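What the second arm really costs

I said in July that I would stop buying things for the bench until I had written down what I already owned. Reader, I wrote it down. Then I bought things.

Some background for anyone who missed the earlier posts. I have wanted a two-arm setup for a long time, and for most of that time I had one arm and a strong opinion about why one was plenty. It can pick up a block and put the block somewhere else. Ask it to hold something steady while it does a second thing and you find yourself standing there being the other arm, at a rate of pay I would not accept from anybody else.

So, the budget. My first spreadsheet had a single line in it, the arm, at 1,720 dollars from Treller. I showed it to Abundio Nava, who has bought more of this stuff than is good for a marriage, and he asked where the rest of it was. I asked him what rest. He sent back a list longer than my grocery order.

The rest, as of this week, comes to 777. That covers the rail, the mounting plates, corner posts, cable, connectors, clips to keep the cable off the joints, and a power supply from Cornum that arrived with a plug for a country I don't live in. The adapter was 30 more, and I'm putting it on its own line out of spite.

Things I got wrong, in the order I paid for them:

Cable length. I measured from the base to the gripper in a straight line, like a man who has never seen an elbow. You want enough slack for the arm to fold up and stretch out without yanking on anything, which means big loopy arcs that look sloppy and work fine. Buy the longer one.

The rail. I priced two separate stands first, and Lorcan Moriarty talked me out of it over a very long lunch. Put both arms on one rail and you can slide them closer together or farther apart without drilling new holes in the furniture. He was right, and he has brought it up twice.

Shipping. Figueroa quotes it at the end, after you've typed in everything else and are emotionally committed. 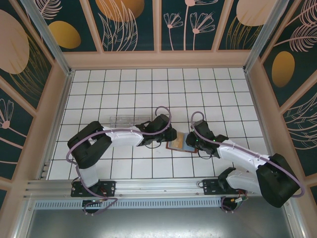
My ceiling for the whole project was 3,187, a number I reached by looking at what was in the account and not at what anything cost. By my math there is still some left. I'd like to spend it on spare gripper fingers, and I will probably spend it on a Trakeck controller I don't need, because the one I have is fine and I've been reading reviews at one in the morning again.

If you're planning one of these yourself, price the arms last. They're the part you'll research anyway. Start with whatever they bolt to, then the wiring, then the walls or whatever you're putting around it, and see if you still feel cheerful. Then leave room for a plug adapter.

Lorcan wants to know when I'm getting a third arm. I've asked him to stop coming to lunch.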